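Parkonholm hall reopens its craft room for the autumn

The craft room at Parkonholm community hall is open again after a summer of repairs, with a weekly make-and-build table starting on Monday at 3 in the afternoon.

The hall dates from 1953 and the back room had been shut since a leak in the spring. The ceiling has been patched, the walls repainted white and the old shelving taken out. Owusu, the joinery firm on Mill Lane, fitted new storage along the corridor side.

Sessions are meant for children of primary age and whoever brings them. Most of the material is loose parts of the kind that can be stood up, threaded or stacked, and the hall is still taking donations of clean odds and ends in plastic or wood.

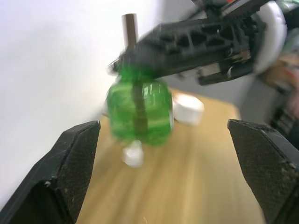
Green and white pieces on a table, with a thin brown rod upright at the centre.

Irfan Sial, who will run the table until Christmas, said he wanted to keep instructions to a minimum. "We put the pieces out and see what they do with them," he said. "Last year one lad spent the whole hour trying to get a tower to stay up on a slope. He came back the next week and did it again."

A place costs 50p, paid at the door, and there is no need to book. Children under five are welcome but the smaller parts will be kept on a separate table, and an adult must stay with them.

Donations can be left in the crate by the side entrance during opening hours. The hall cannot take glass, anything with batteries or tins with sharp rims.

The 131 bus stops outside. Parking is limited on Mondays in September while the road is being resurfaced.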